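Chapter 8
Why Clothes Wear Out

I once bought a shirt in Roltcombe for less than the price of lunch, and it lasted one summer. I was annoyed, and then I got curious. What had gone wrong with it? I took it to a friend's lab, put a bit of the sleeve under a lens, and that was my Monday gone.

In this chapter we look at cloth as a material. You already met fibers in the last chapter, so I'll assume you can tell a staple from a filament (go back and check if you can't!). Now we twist those fibers into yarn, cross the yarns over one another, and start pulling, rubbing and washing.

The rubbing part is my favorite. A lab rubs a small disk of fabric against a rough one until two yarns break. One thin cotton I tested gave up at 3000 rubs. Another, sold under the name Flomby, was in holes by 1000 - and it felt lovely in the store.

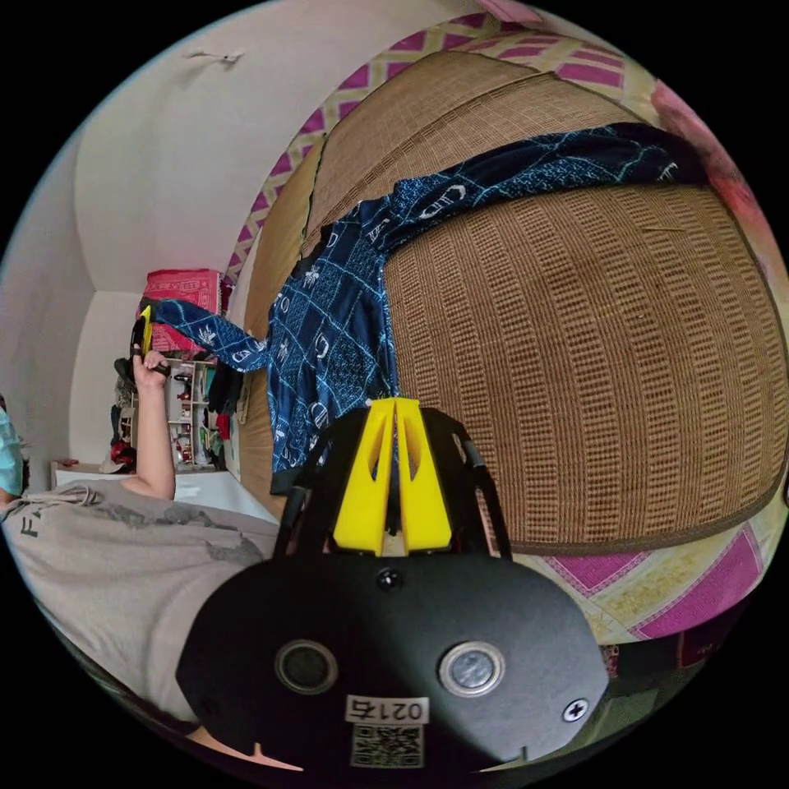 Figure 8.1 A printed shirt laid over a woven rattan mat.

Before you read on, find a shirt you've owned for years and look closely at the collar, the cuffs and the underarms. Write down where the cloth looks thin or fuzzy. We'll use your notes in Section 8.2, when we get to pilling.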